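Sirkka Pitkänen
9/17/20

OK, a thread on something I've been having way too much fun with: newsletter subject lines and what happens after people open the thing. I run the email for a small kitchenware shop's blog and I finally sat down with a whole year of sends. Long one, get a drink.

First, the size of it. We have 2000 subscribers. That's tiny! But tiny is great for this, since you can read every reply and you start to recognize who clicks on what.

I moved us to Fendeo in February, mostly for the link report. The old tool gave me one number per email and that was it. Now I get a list of every link, in order, with clicks next to each one. I could look at that list all day.

Biggest surprise so far: the link people click most is almost never the one I built the email around. I spend a week on the main story and then a one-line note near the bottom about storing wooden spoons gets more clicks than the top three links put together.

So I started giving the one-line notes their own posts on the blog. The crock post was the first one and it's still pulling search visits every day, months later.
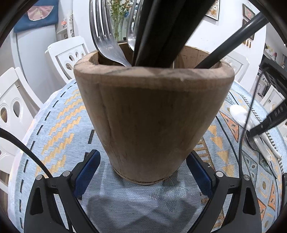
Fork, spoon and a lot of black handles in the wooden holder.

Now subject lines. I used to write these cute little puns and I loved them dearly. Nobody searches their inbox for a pun, though! People wrote back asking me to resend "the one with the bread thing" when it was sitting right there under a title that didn't have the word bread in it.

I switched to plain ones. "How to store wooden spoons." "Which bowl for soup." Opens went up a little. Replies went up a LOT, and I think it's partly that people could find the email again two weeks later.

I tested this the dull way. Split the list, 300 people got the pun, 300 got the plain one, everyone else got nothing until the next morning. Did that four times. Plain won three, and the one it lost was the holiday send, when everybody's inbox is strange anyway.

(Yes, I know, four tests on a list this size proves very little. I'm still going to be excited about it.) 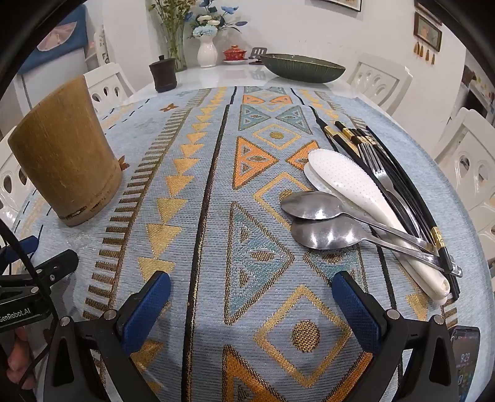

Preview text! The gray bit after the subject line! I ignored it for ages, so for most of last year ours said "View this email in your browser." Every single time. I want to go back and shake myself.

These days I write the preview text before the subject line. Weird order, but it works for me: I put the useful sentence in the preview, then the subject only has to name the topic. Takes ten minutes and I've stopped staring at a blank box.

Another thing I changed is the archive. Every newsletter now goes up as a normal page on the site, with a real title and a real address, the same morning it's sent. Before, they lived inside the email tool and search engines never saw them. We had 40 back issues just sitting in there.

Ludger Ruppert helped me move them over, and he was right about something I argued with him on — the old titles had to go. We retitled every pun issue and kept the pun as the first line of the text. Everyone's happy, including the puns.

Our pages started showing up for searches I'd never have thought to aim for. My favorite from the search report is "spoon too big for mouth." We're on the first page for that. I'm so proud. 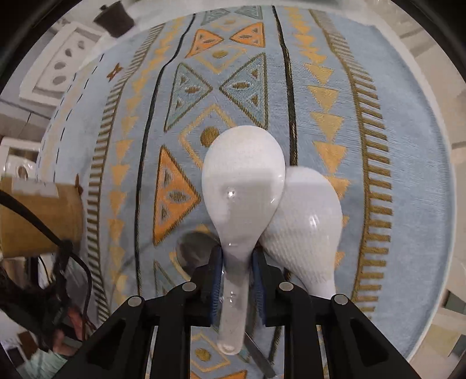
Words and pictures: Sirkka Pitkänen

Some small stuff I'd do on day one if I were starting again:

Ask one question at the end of each email, and make it easy. "What did you cook last night?" got us more than 100 replies. "Any feedback?" got two, and one was an out-of-office.

Put the date in the page address or leave it out, but pick one. I did both and cleaning that up ate a weekend.

Send yourself the email and open it on an old phone. Ours had a button that sat on top of the text on small screens. No idea how long it had been like that.

Save the replies! I paste the good ones into one long document and it's where half my ideas come from now. Somebody's question about dishwashers turned into three posts.

Next up I want to try a sign-up box in the middle of the longer posts — right now it's only in the footer, and I doubt many people scroll that far. I'll post the numbers, good or bad.

If you run a small list too, tell me your most-clicked link ever. I really want to know what it was.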